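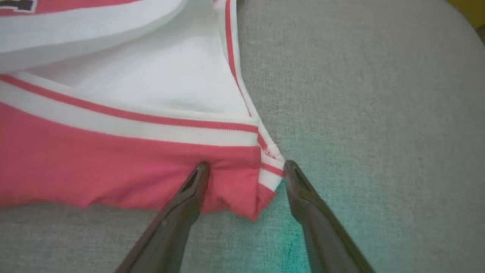
Pink and white garment with striped ribbed trim.

Loukia Petridis spent four years reading transcripts. She had 412 of them, all from students who started at one college and finished, or tried to finish, at another. Her study of lost transfer credit came out in May, and she talked to us by phone from her office at Olora College, where she teaches sociology.

The basic finding is simple to state. Most of the students in her sample lost credit when they moved, and the classes they lost were usually ones they had passed with decent grades.

"People assume it's the failed classes or the odd electives," Petridis said. "A lot of it was introductory math and writing. The student took composition, got a B, and the new school wrote it down as a general elective. On paper the credit moved. It just didn't count toward anything they needed."

She calls this "soft loss," and she thinks it has been missed because many colleges report only whether a credit was accepted. A student can arrive with every credit accepted and still be a year behind. To find those cases she had to compare each transcript with the degree plan at the receiving school, line by line. Her research assistant, Dionysis Politis, did much of that work and is a coauthor on the paper.

Politis was a transfer student himself. Petridis said that helped, mainly with the older catalogs. "He knew where to look. Course numbers change, departments merge. There was one school that renumbered everything in the middle of our period, and I would have thrown those records out. He built a table for it."

Olora opened in 1898 as a training school for teachers and now takes in 600 transfer students a year. I asked whether it does any better than the others. She said no, and that she had told the dean so before the paper was published.

"We were in the middle. Our nursing program was good. They had sat down with the two-year colleges nearby and agreed on what they would take. Business was bad, and they had no agreement with anyone. Each case went to whichever faculty member was on duty, and some of them were strict and some weren't."

That kind of difference inside one school surprised her more than the differences between schools. In her records, two students from the same college, with the same accounting class on their transcripts, got different answers in the same semester. One of them appealed and the decision was changed. The other didn't know there was an appeal.

Styliani Kourkoulas, who runs the advising office at Olora, has read the paper and agrees with most of it. She told me by email that she would put more weight on timing. "Students get their credit evaluation after they've paid a deposit, sometimes after classes start," she wrote. "By then they are not going to go somewhere else. I would like to see it done before they commit, and we don't have the staff for that yet."

Petridis interviewed 200 of the students as well. She had expected anger, and there was some. More often they blamed themselves for picking the wrong classes. Several had retaken a course without asking why, and one man in his thirties took statistics three times at three colleges and passed it each time.

"He told me he was getting pretty good at it," she said.

The cost is harder to pin down. Petridis has tuition figures but not wages, so she can't say what a late degree did to anyone's pay. She can say that the students with the most soft loss were less likely to finish. She is careful about how far to take that. Students who move twice tend to have other things going on, such as a job change or a sick parent, and the transcripts don't show it.

Her next project follows a smaller group forward from their first semester, with a survey every few months. It will include questions about work hours and child care. She hopes to have the first round of answers in by next spring.

In the meantime she has one piece of advice for students who plan to transfer, and she gives it in her own intro class. Keep every syllabus. In her sample, the appeals that came with a syllabus attached were the ones that got read.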